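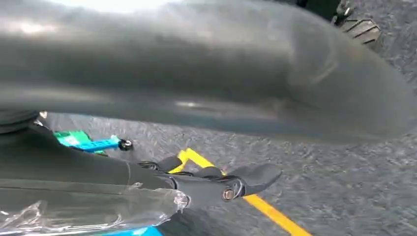

Last updated: 19 April 2020

Slide 1. Start with the claim: fresh yellow lines make drivers park straighter. Ask who believes it. I don't, much.

Slide 2. The Skumness lot. 40 bays repainted in February, and the council note says parking "improved." Improved how? They never measured it before the paint went down.

Slide 3. Béla Gál's objection. He thinks coarse asphalt eats thin paint and we'll be back in 2 years. Fair point, but he has one lot to go on. Say so.

Slide 4. Tires. People blame turning wheels for the wear. Could be. Could also be plows. Don't let the room settle on one.

Slide 5. Ask for before-and-after counts on the next job. If they say it costs too much, ask what the paint cost.

Related
Mbwambo Road: curb heights
Brudari lot drainage, part 2
Do speed bumps work?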